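Drular Hand Evaluation — Progress Report to Winbridge
May 30, 2022
Prepared by Sarita Upadhyay

Work since January has covered the second task group, handling of open glassware. The Drular multi-fingered hand and the Kauppinen two-jaw gripper were run on the same arm, with the same controller settings and the same start poses. Each gripper completed 200 trials, 400 in total.

The Drular hand dropped the beaker in 2 trials. The Kauppinen gripper dropped it in 19, mostly when the jaws closed off center on the curved wall.
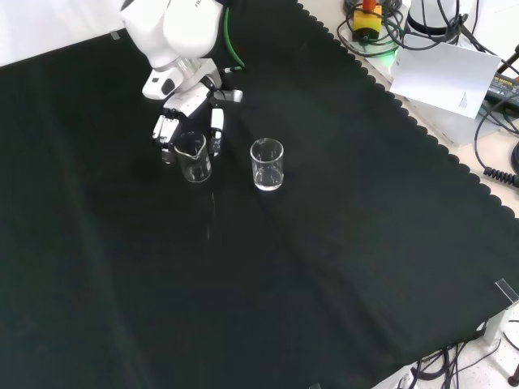

Grip force is still set by hand before each run. Farhad Hashemi has started moving this step into the Jitside controller, which reads motor current at the finger joints. The readings are usable above a light grip but noisy below it, and a filter is being tested.

Cycle time remains the weak point of the Drular hand. Closing is slower than with the two-jaw gripper — the thumb has to settle before the other fingers load.

Next period: pouring trials with both grippers, then a repeat of the force tests with the filter in place. No change to the budget is requested.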